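Forums > Desktops & Prebuilts > Buying Advice
4 min read

Thread: Cloltley prebuilt, is the "matched memory" upgrade worth anything?

ductquach
August 13, 2020

I'm looking at the mid-tier Cloltley tower, the one with the Ryzen 7 and the air cooler. The configurator has an option called matched memory, which takes you from the regular DDR4-3000 kit to a different DDR4-3000 kit. Same speed, same capacity, same two sticks. The sales page says the matched kit is "validated as a pair for sustained gaming loads." It costs enough extra that I'd notice.

I asked their chat what validated means and got the sales page pasted back at me. Has anyone bought both, or opened one up? I don't want to hear that I should build my own. I've built my own. I have a kid now and want a box that turns on.

- Đức Quách

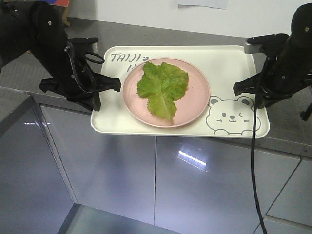

Flarkunbridge PC Hardware Club - Prebuilt & Laptop Section

brasov_bench
Any two sticks sold in one package are already a matched kit. That is what the package is for. So either the regular option is two loose sticks out of a bin, in which case they should say so, or the upgrade is a sticker. My money is on the sticker.

Ask them for the part numbers of both kits. If they won't give you part numbers, you have your answer.

phan_over_clock
Not quite fair. Plenty of builders do ship loose sticks, and most of the time they come from the same batch and run fine together. But I've had a machine from another shop where one stick was dual rank and the other was single rank, both labeled the same on the invoice. It booted, ran the memory profile for a week, then started throwing errors in anything heavy. Backed it off to stock speed and it was stable. So there is a real problem that "matched" could be solving. Whether Cloltley is solving it is another question.

brasov_bench
And the fix for that problem is for the shop to not do it. Why is the customer paying extra for the shop to send parts that go together? I wouldn't pay a garage more for four tires the same size.

ckhuc
I have the Cloltley with the regular memory, bought in November, so I can answer part of this. Mine came with two sticks with consecutive serial numbers and no heat spreaders. Timings were nothing special. The profile was turned OFF in the BIOS when it arrived, so I was running at 2133 until I went in and changed it. That bothered me a lot more than the sticks did. They sell it as a 3000 machine and it shows up as something else.

After I turned it on I left a memory test going overnight. Zero errors. Been fine since.

Cường Khúc

ductquach
Thanks, that's the most useful thing I've read on this in a week. Did you have to fight with it, or just flip the setting and reboot?

ckhuc
Flip and reboot. It's on the first page of the BIOS on that board. Takes longer to find the right key to press at startup.

slotcover
I'll disagree with the room a little. I paid for the matched option on the bigger tower and the kit I got had better timings than the regular one, going by what ckhuc is describing. C15 against what I assume is C16 or worse. So it wasn't nothing.

brasov_bench
"What I assume is." ckhuc, what are yours?

ckhuc
C16.

brasov_bench
So one step on CAS latency. Show me a game where you can see that without a graph.

slotcover
I have a graph! I ran the CPU test in the benchmark suite before and after a swap. The better kit scored 2562 and the cheaper one was lower by an amount I'd call small but there. Repeated it and got the same order both times.

phan_over_clock
How many runs, and did you let it cool down in between? "Small but there" could be the room warming up. I'm not calling you a liar, but a one-step timing change is right in the range where the benchmark wobbles by itself. Also that's a CPU test. In a game at 1440p with a midrange card you're waiting on the card.

slotcover
Two runs each. Fine, it's not a lab. I still think it's wrong to call it a sticker when the part in the box was different.

brasov_bench
I'll give you that. It's a slightly better part with a silly description, at a price that would get you double the storage. I still want part numbers on the order page. They used to list them, and then the page got redesigned and now it's all adjectives and a rotating picture of the fans.
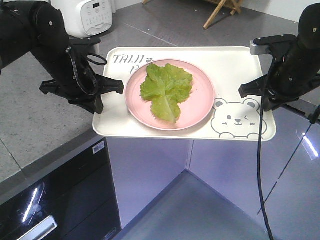
White tray with gray decorations, held at both short sides.

tallcase_tom
Coming at this from another side. What does the warranty say if you swap the memory yourself? On my old one (different company) there was a seal over the side panel screw, and they tried to tell me breaking it ended the whole thing. If Cloltley is relaxed about it, buy the cheapest memory option they have and put in your own kit.

ckhuc
No seal on mine. The booklet says user-replaced parts aren't covered but the rest of the machine still is. I'd get that in writing from them anyway, the booklet I have may be older than what they ship now.

phan_over_clock
Agree on getting it in writing. And keep the original sticks in a drawer. If you ever send the tower back they'll want it in the configuration they sold, or they'll blame your memory for a dead fan.

ductquach
OK, so I emailed them instead of using the chat and got a person. They gave me both part numbers. The regular option is a packaged two-stick kit, C16. The matched option is also a packaged two-stick kit, C15, with heat spreaders. Both from the same manufacturer. I asked what the validation was and the reply was "our technicians run a boot test on every system." Every system, so including the regular one.

brasov_bench
There it is. You'd be paying for one step of latency and a bit of aluminum, and the word they're charging for applies to both.

slotcover
Better timings, like I said.

brasov_bench
Like you said. I'd still skip it.

ductquach
I'm skipping it. Putting the difference toward the larger SSD. I also asked if they'd switch the memory profile on before shipping and they said they would "make a note," so I expect to be doing that myself.

ckhuc
You will be. The key is Delete on that board, and start tapping before the logo comes up.

tallcase_tom
Did they answer on the warranty?

ductquach
Same wording as the booklet, swapped parts not covered and everything else is. I saved the email. Will post the timings when it gets here.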